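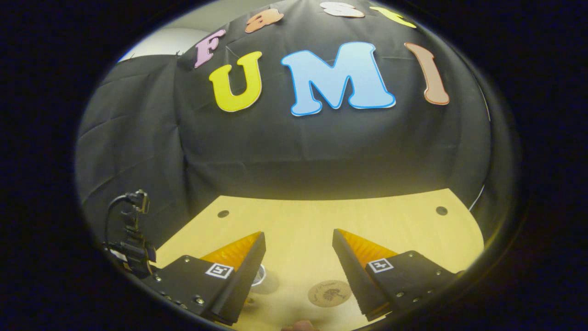
Zunley updates Gurkero to catch timing errors in gripper recordings

Oct 28, 2026

Zunley has released version 2 of Gurkero, its software for turning recordings from hand-held grippers into training data for robot arms. The main change is a new timing check that compares the camera track with the finger opening in each recording and flags the ones where the two drift apart.

The company said the work began in August, when a policy trained on cup-placing recordings kept closing the gripper late on the arm. The training code was not at fault. In part of the data, the finger width had been logged slightly behind the video, and the policy had learned the lag along with the task.

"We spent too long looking at the network," said Imke Sauerland, who leads the perception team. "When we finally plotted the finger width against the marker positions, you could see it without any statistics at all."

Gurkero reads finger width from the square black-and-white markers on the two fingers. The earlier version took a width for every video frame in which both markers were found and filled in the rest by straight-line interpolation. That worked well in bright, even light. In darker rooms, or when a finger tipped away from the lamp, one marker could be lost for long enough that the filled-in values no longer matched the motion. Version 2 marks those stretches as unknown and leaves it to the user whether to drop them or cut the recording in two.

The camera track has also been reworked. Gurkero estimates where the gripper is from the wide-angle video and the motion sensor, and plain surfaces have been a weak point. A dark cloth behind a table gives the tracker little to hold on to, while lettering, wood grain and small objects with printed surfaces give it a good deal more. The new release draws a coverage map for each session, showing which parts of the view supplied usable points – and which supplied none. Operators can look at the map after the mapping pass, before they start on the task itself.

Zunley tried the release on 223 tabletop recordings that had already been accepted by the old version. The new checks flagged 15 of them. Two turned out to be false alarms, both caused by a reflection that was read as a marker corner. A fix for that is planned but is not in the current build.

Sikis, which trains pick-and-place policies for small packing stations, has been running a preview build. The company said the coverage map had been more use to its operators than the timing check, mostly for deciding how to set up a table. It also asked for a way to run the checks on a laptop at the recording site, as uploading a full session over a slow connection takes longer than recording it.

That request is only partly met. The timing check now runs locally, but the coverage map still needs a workstation with a graphics card. Sauerland said a lighter version was being tested and gave no date for it.

The planning side of the package is unchanged. Recordings exported from version 2 use the same file layout as before, so existing training scripts should load them without edits. Stretches marked as unknown are stored in a separate field that older scripts will ignore, and Zunley advises users to filter on that field before mixing old and new data.

An adapter for Ladefoged, the arm controller used in the company's own lab, is included in the download. Current license holders can install the update from their account page. Support for the previous version will continue for six months, with bug fixes only.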